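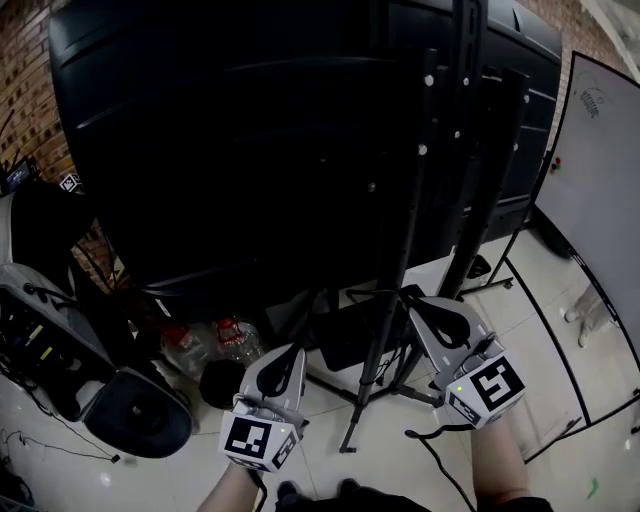 Frequently Asked Questions: Renters and the Law of Belonging, Second Edition

We get a lot of mail about this book, much of it very kind, and quite a few of the same questions keep coming back to us. If yours isn't answered below, write to Ffion Morris at the Cernus readers' desk and she'll either reply herself or pass it along to the authors.

What is the book about, in plain terms?

It's an introduction to how housing law decides who gets to be a neighbor and who stays a guest. Lowri Mathias and Mostafa Slaoui start with the lease itself, that dull piece of paper most of us sign without reading, and work outward from there to zoning, eviction courts, source-of-income rules, and the long shadow of racial covenants and redlining. You don't need any legal training to follow it. Lowri taught evening classes for years to people who'd come straight from work, and I think you can hear that in the way the chapters are put together.

How different is it from the first edition?

Quite different! The first edition came out in 2000, before the foreclosure crisis, before rental listings had really moved online, and well before anyone was talking about tenant screening software. About half of the chapters have been rewritten from the ground up, and there are entirely new ones on algorithmic screening, short-term rentals, and the eviction moratoriums of the pandemic years. The chapter on public housing is the one that changed least, although Mostafa did go back and redo the notes.

I still have my old copy. Can I use it for a class?

For your own reading, of course, and please hang on to it (some of us are rather fond of the old green cover). For a class it gets awkward, as the page numbers don't match anymore and chapters 3 and 4 have swapped places. If only one or two students have the older copy, the instructor can usually work around it with the comparison table on our downloads page.

How long is it?

The paperback runs to 276 pages including the notes and index. Each chapter is short enough to read in an evening, with the exception of the one on zoning, which readers tell us takes two evenings and a cup of something strong.

Is there a glossary?

Yes, and it has grown to 94 entries. Berwyn Rosser put it together, and he was very firm that no definition should send you off to look up another definition. He very nearly managed it. "Constructive eviction" and "habitability" still lean on each other a little.

Are there discussion questions?

There are 42, grouped by chapter at the back of the book. They were written with reading groups in mind as much as college seminars, so a good number of them simply ask you to think about places you've lived. You're welcome to photocopy them for a group without asking us first.

What is the Clenach case, and is it a real town?

Clenach is a made-up town that Lowri uses from chapter 2 onward, so that she can change one ordinance at a time and show what happens to the people living there. It saves her from having to explain a whole real city's history every time. The court decisions discussed alongside it are all real ones, and you'll find full citations in the notes.

Does the book take a side?

It does, and the authors say so in the preface. They believe a stable home is part of what lets a person vote, keep a job, and send kids to the same school from fall to spring. They also give fair room to people who disagree, including small landlords, whose chapter was the hardest to write and went through more drafts than any other. Teachers who'd like a reading from another viewpoint will find suggestions at the end of every chapter.

Can I get an exam copy?

Instructors can request one through the form on our teaching page. Please use your school email address and tell us the course name and the expected enrollment. Requests that arrive in January take longer than usual to answer, so do send yours before the holidays if you possibly can.

Is there an audiobook or large print?

The audiobook is read by Emlyn Parri and is available wherever you normally buy or borrow them. Large print is made to order, so allow an extra couple of weeks. If you use a screen reader and need a tagged file, write to Ffion with proof of purchase and she'll send one at no charge.

I found a mistake. Who should I tell?

Ffion again, please! Give us the page number and the first few words of the line. Corrections go on the errata page first and into the book at the next printing.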